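Flatent Hand Unit: Setup and Care Notes
README for unit 3 of the Gendo household handling set

Summary

This file accompanies the recordings made with hand unit 3 and sets out how the unit is prepared, checked and repaired. It should be read before the unit is taken out of its case and kept with the recordings when they are copied. The notes apply to the hand-held gripper only. The mounting of the same jaws on a fixed arm is covered in a separate file held by the Fasier workshop.

Scope of use

The unit is intended for light household textiles: socks, face cloths, tea towels and similar items. It is operated by one person, indoors, with the handle in the hand and the trigger under the fingers. It must not be used on wet items or on anything with an exposed pin or needle.

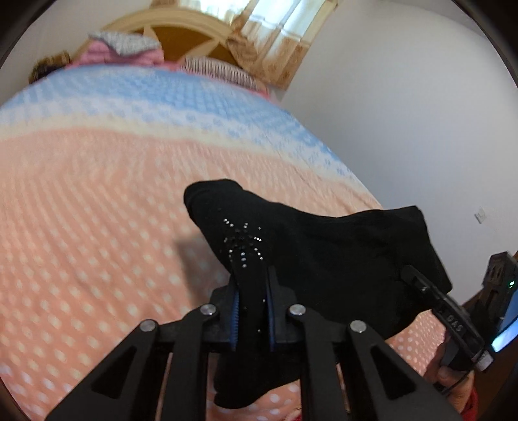 K. Siddiqui

When a sock is held near its middle, as in the bedroom work, the ridges of the two blue strips should face each other and press into the fabric along their length. Decorated items are permitted, but the grip should be taken clear of rhinestones and similar trim. Small hard pieces wear the ridges and may come away in the jaws.

Preparing the unit

1. Wipe both blue strips with a dry, lint-free cloth. Fluff from dark socks collects at the base of the ridges and is easily missed.
2. Squeeze the trigger fully and let it go. The jaws should close and open without a pause. A slow return usually means fibre in the linkage.
3. Look across the four silver pivot caps. Each should be seated flush with its arm. A raised cap is to be pressed home before work begins.
4. Check that the black bar joining the arms does not rock when the handle is held still.
5. Clean the lens and record a short test of the jaws opening and closing on an empty grip.

Care during a session

The strips are inspected after every 22 grasps and the linkage is wiped at the end of each room. Operators should avoid resting the jaws on bedding between grasps – loose threads are drawn into the joints and can be difficult to remove without dismantling the arm.

If an item slips, the grasp is kept in the recording and marked as a slip. It is not repeated under the same number.

Repair

Strips are replaced as a pair after 700 grasps, or sooner if any ridge is torn. Remove the old strips, clean the jaw faces and allow them to dry before fitting the new ones. The ridges must line up when the jaws are closed. A pair that meets at one end only should be taken off and fitted again.

Pivot caps may be changed by the operator. Bent or cracked arms are returned to Fasier with the whole unit, and no attempt should be made to straighten them. The trigger is not to be opened outside the workshop.

After any repair, the test recording in step 5 is made again and stored beside the earlier one.

Known faults

Unit 3 had a stiff outer left joint until September, when the pivot was replaced. Recordings made before that month carry the tag "stiff-left" and should be left out of any study of closing speed.

The lens bends straight lines strongly near the edge of the view. No correction has been applied to the files.

Changes to these notes are entered in the Gendo maintenance log under the unit number.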